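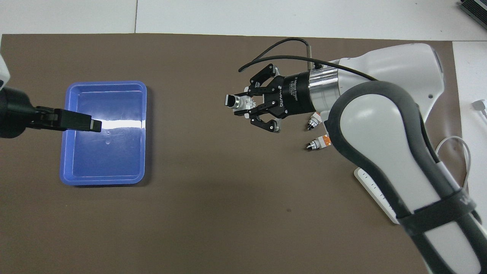
**Verden Harriers** is an ice hockey club based in the harbour town of Bilport, where it has played its home games at the Linico Rink for as long as most of its followers can remember. The club skates in the Ghaffari League, a semi-professional competition for smaller towns, and its season opens in November, when the ferries thin out and there is a good deal less to do of an evening.

## History

The club began across the water in Verden, on a flooded meadow behind the grain sheds, and it kept the name when it moved to Bilport (a matter that still raises a grumble or two in both places). Early matches were played outdoors and depended entirely on the frost. One winter so mild that only 13 games could be finished is still talked about fondly, largely for the supper that closed it.

The move indoors brought steadier ice and, before long, steadier results. The Harriers won their first league title in their fourth season under a roof, coming from two goals down in the deciding match, and added a second a few years later with much the same group of players.

## Rink

The Linico Rink holds 900 people, most of them standing, and it is a snug and noisy building with a low roof that throws every shout straight back onto the ice. The benches along the north side came from the old ferry terminal and are much prized by those who arrive early enough to get one. A café by the main doors sells pea soup and cinnamon buns, and stays open well after the final whistle on match nights.

## Colours and customs

The home shirt is dark green with a cream band across the chest, and the away shirt is simply the same thing the other way round. The number 34 is not given out, having been retired in honour of a long-serving defender who spent his whole career with the club and later coached the juniors.

Before the opening home match, children from the skating school carry lanterns once around the ice while the town band plays. The band is always a little slower than the children.

## Rivalries

The fiercest games are those against the side that was later set up in Verden itself, known as Verden Town. The two clubs have met 50 times in the league, with the Harriers slightly ahead on wins.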